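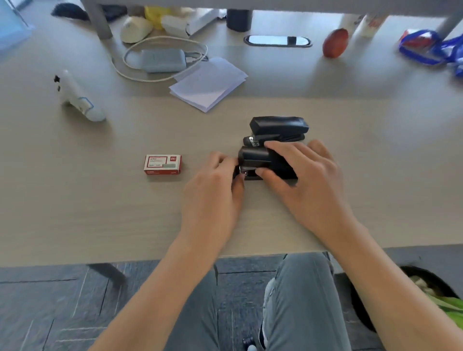
机上の黒いホチキスと赤白の針箱

オルナノ記録保管センター視察報告
文書管理研究会 視察部会

1 視察の概要

当研究会は1月、オルナノ記録保管センターを訪問し、紙文書の受入れから閲覧、廃棄に至る業務の流れを視察した。参加者は会員機関の文書担当職員12名である。当日は午前9時30分に正面受付に集合し、センター長のカースティ・ホリス氏から施設の沿革と運営体制について説明を受けた後、保管棟、整理室、閲覧室の順に見学した。午後は意見交換の場が設けられた。

同センターは、旧ハラウィラ製糸場の倉庫を改修して開設された施設で、周辺の自治体および公益法人から現用を終えた文書の寄託を受けている。現在の寄託機関は52団体を数える。建物は煉瓦造の外壁を残し、内側に独立した収蔵庫を設ける二重構造を採っている。外壁と収蔵庫の間には人が一人通れる幅の通路があり、職員が毎朝ここを一巡して漏水の有無を確認しているとのことであった。

2 受入れと仮置き

寄託文書は、搬入口に隣接する仮置室に運び込まれ、原則として二週間留め置かれる。この間に箱の外観、においおよび虫害の有無を点検し、異状の認められたものは別室に移す。視察時には、前週の月曜日に到着した土地台帳の写しと水利組合の会計書類が仮置中であった。

受入れに際して寄託機関が提出する目録は、かつては様式が統一されておらず、箱の中身との照合に多くの時間を要したという。現在は箱ごとに一葉の送付票を添える方式に改められ、記載項目も作成部署、年度、件名、保存期限、公開区分の五つに絞られている。詳細な目録を求めるよりも照合の誤りが減ったとの説明は、様式の細分化が進みがちな当研究会の会員機関にとって示唆に富むものであった。

3 収蔵庫

収蔵庫は三層からなり、手動式の移動書架が148連設置されている。電動式を採用しなかった理由について質問があり、停電時にも出納を止めないこと、保守契約の費用を抑えることの二点が挙げられた。書架の最下段は床から一定の高さを空けており、冠水に備えて上層から順に重要度の高い文書を配架している。

温湿度の記録には、イタンセ社の記録計が各層に備えられている。数値は一日二回職員が読み取り、紙の日誌にも転記する。日誌は開設当初からのものがすべて残されており、参加者は夏季の数冊を閲覧した。余白には、扉の閉め忘れや近隣の工事など、数値の変動に関係すると思われる事柄が簡潔に書き込まれている。機器の数値だけでは後年の検証が難しいことを考えると、参考とすべき運用である。

一方、三層目の北側では棚の余裕が少なくなっており、新規の寄託を一部待機させている状況も率直に示された。待機中の箱は1145箱に上る。増設の計画はあるものの、時期は決まっていない。
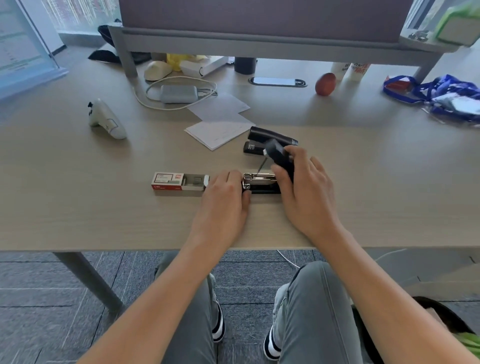
4 閲覧および利用者対応

閲覧室は保管棟の南側にあり、予約制で運用されている。座席は窓に背を向けて配置され、直射日光が机に届かないよう庇が延長されている。利用者の多くは寄託機関の職員であるが、近年は地域史の調査を目的とする個人の利用も増えているという。

閲覧業務を統括するニザール・アウン氏からは、公開区分の見直しについて説明があった。寄託時に非公開とされた文書であっても、一定の年限を経たものは寄託機関に照会し、区分の変更が可能かどうかを確認している。照会への回答がない場合の扱いが長年の課題であったが、昨年度からは、回答期限とその後の手続を寄託契約書に明記することとした。契約の更新時期を迎えた団体から順次適用しており、全団体への適用にはなお数年を要する見込みである。

複写は職員が行い、利用者は申請書に頁を記入して提出する。綴じを外さなければ複写できない簿冊については、申請を受けても直ちには応じず、担当者二名の協議により可否を決める。断る場合にも、代わりに翻刻や抄録を提供することがある。

5 廃棄の手続

保存期限の満了した文書は、年に一度、寄託機関への通知を経て廃棄の対象となる。センターは通知に際し、歴史的価値の観点から意見を付すことができる。過去には、廃棄予定であったモレル地区の学校日誌がこの意見により残され、その後、校舎の建替えに伴う調査で利用された。

裁断は外部の業者に委託しているが、搬出と裁断には必ず職員が立ち会う。立会記録には箱番号の控えが綴じ込まれ、永年保存とされている。

6 意見交換

意見交換では、電子文書の受入れに質問が集中した。同センターは現在のところ紙文書に限って寄託を受けており、電子文書については寄託機関が自ら保存することを前提としている。ただし、一つの事案について紙と電子の両方に記録がまたがる例が増えており、送付票に電子側の所在を記す欄を加えることが検討されている。

また、職員の養成についても意見が交わされた。新任者は最初の半年を仮置室で過ごし、その後に整理、閲覧の各業務を経験する。ホリス氏は、受入れの現場を知らない職員は目録を信用しすぎる傾向があると述べ、配属の順序を変える考えはないとした。

7 会員機関への連絡事項

同センターの送付票の様式および寄託契約書のひな形は、先方の了承を得て当研究会の事務局に備え置いた。閲覧を希望する会員機関は、事前に事務局まで申し出られたい。なお、様式の転載に当たっては同センターの許可を別途要する。

次回の部会では、本視察の内容を踏まえ、会員機関における仮置期間の設定状況について報告を求める予定である。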